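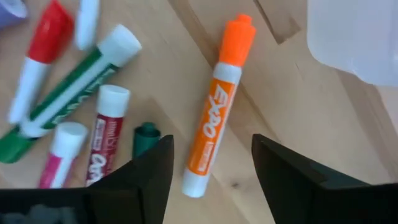
An orange EXPO marker, with a green and white one off to the left.

Questions our guests ask before a whale watching trip

When do your boats go out?
We sail from the harbor at Ostetti every morning from May through the end of September, and in July we add an evening trip as well, which many of our returning guests say is their favorite (the light on the water can be just lovely). Please come to the Worley dock 30 minutes before departure.

Will I definitely see whales?
We wish we could promise it! These are wild animals and they go where they please. Last season we ran 734 trips and met whales on 586 of them, and on plenty of the others we had dolphins or a turtle for company. If we see no whales or dolphins at all, you are welcome to come out again with us for free, any day that has a spare seat.

How close do we get?
We slow down early and stay at least 65 meters away, farther if there is a calf. Sometimes a curious animal swims over to the boat by itself, and then we put the engine in neutral and wait.

I get seasick. Should I still come?
Oh, please don't let that put you off. The Vurkent is our bigger boat and rides more gently than the Cordeiro, so ask for her when you book. Eat a light breakfast, and talk to your pharmacist about tablets the day before.

Can I bring small children?
Yes, from age four on the Vurkent and from age eight on the Cordeiro. We carry life jackets in every size. Do pack a warm sweater, even in summer.

Last updated 2018-05-20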